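헝가리식 식당 '체르디아(Csizmadia)' 2호점, 금요일 문 연다
굴라시·랑고시 그대로, 점심 메뉴는 새로 짜

굴라시로 단골을 모아온 헝가리 음식점 체르디아(Csizmadia)가 금요일 오전 11시 2호점 문을 연다. 자리는 역 뒤편 먹자골목 끝, 예전 국숫집 건물 1층과 2층. 좌석은 1층 바 자리까지 합쳐 본점보다 넉넉하다고.

본점은 저녁 손님 위주였다. 2호점은 점심부터 받는다. 점심 굴라시 세트는 소고기 굴라시 작은 그릇에 빵, 오이 샐러드. 가격은 아직 조정중이라는데 개점 당일 입구 칠판에 적어 붙일 예정. 저녁엔 파프리카 치킨, 양배추 롤, 생선 수프까지 본점 메뉴가 거의 다 나온다. 빠지는 건 오리 다리 구이 하나. 오븐이 작아서 당분간은 본점에서만 낸다.

빵은 같은 골목 베이커리 커킨(Cakine)이 아침마다 굽는다. 호밀빵과 감자빵 두 가지. 랑고시 반죽은 식당 주방에서 직접 치고, 위에 올리는 사워크림과 치즈는 유제품 업체 커든(Curden)에서 들여온다. 마늘 기름은 본점 것 그대로다. 많이 찾는 손님이 있어서 작은 병으로도 판다고 함.

시식 행사는 이미 지난주에 한 차례 했다. 굴라시 295그릇이 준비됐는데 저녁 7시쯤 동났다. 늦게 온 사람들은 랑고시만 먹고 갔고, 이분들에겐 디저트 쿠폰을 나눠줬다. 쿠폰은 7월 말까지 2호점에서만 쓸 수 있다. 본점에서 내밀면 안 받는다니 주의. 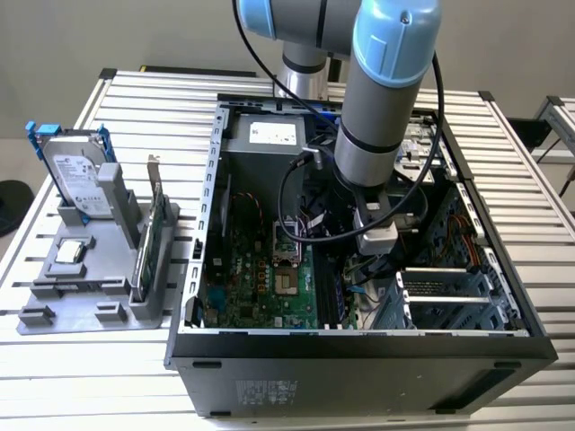
예약은 어떻게 하나?

저녁만 전화로 받는다. 점심은 예약 없이 온 순서대로 앉고, 저녁은 하루 전 밤 9시까지 전화하면 된다. 열 명 넘는 단체는 2층을 통째로 쓰는 조건이라 최소 주문 금액이 따로 붙는다. 당일 취소는 매장으로 직접 연락.

예약 사이트 프럴렐(Pralell)에도 곧 올라간다. 다만 개점 첫 주에는 전화만. 프럴렐에 올라온 본점 페이지에는 손님 후기가 2,966건 쌓여 있는데, 제일 자주 나오는 말이 '국물'과 '웨이팅'이다. 2호점 페이지는 따로 만든다. 후기가 섞이면 어느 매장 얘긴지 헷갈린다는 게 식당 쪽 설명.

와인은 헝가리산 위주로 18종. 절반은 잔으로도 판다. 단맛 나는 토카이는 디저트랑 묶은 세트가 있고, 술 못하는 손님용으로 사워체리 에이드와 엘더플라워 소다를 새로 넣었다. 콜키지는 병당 받는데 월요일엔 면제다.

채식 메뉴도 늘었다. 버섯 굴라시, 렌틸콩 수프, 속을 밥과 버섯으로 채운 파프리카. 본점에선 버섯 굴라시 하나뿐이었던 걸 생각하면 꽤 는 셈. 버섯 굴라시엔 고기 육수를 안 쓴다. 매운맛은 주문할때 세 단계로 고를 수 있다. 제일 매운 건 파프리카 페이스트를 따로 종지에 담아 주니 알아서 넣으면 된다. 빵 추가는 한 번까지 무료고 두 번째부터 돈을 받는다.

아이 동반 가능. 유아 의자는 1층에만 있다. 2층은 계단뿐이라 유모차는 1층 입구 옆에 세워야 한다. 반려견은 바깥 테이블만 되고, 바깥 테이블은 비 오면 접는다.

주차가 좀 문제다. 가게 앞은 안 되고 골목 입구 공영주차장을 써야 하는데 저녁이면 금방 찬다. 주차권은 한 시간짜리로 테이블당 한 장. 식당 측은 되도록 지하철을 타고 와 달라고 했다. 역 뒤쪽 출구로 나와서 걸어서 10분.

영업시간은 오전 11시부터 밤 10시까지, 오후 3시부터 5시까지는 브레이크타임이다. 마지막 주문은 밤 9시. 쉬는 날은 화요일. 개점 당일에는 점심 손님에게 감자빵 한 덩이씩을 싸 준다. 빵이 떨어지면 끝이고, 포장 손님은 해당 안 됀다. 배달은 8월 이후에나 시작할 것으로 보인다.

본점은 2호점 개점일에도 평소대로 영업한다.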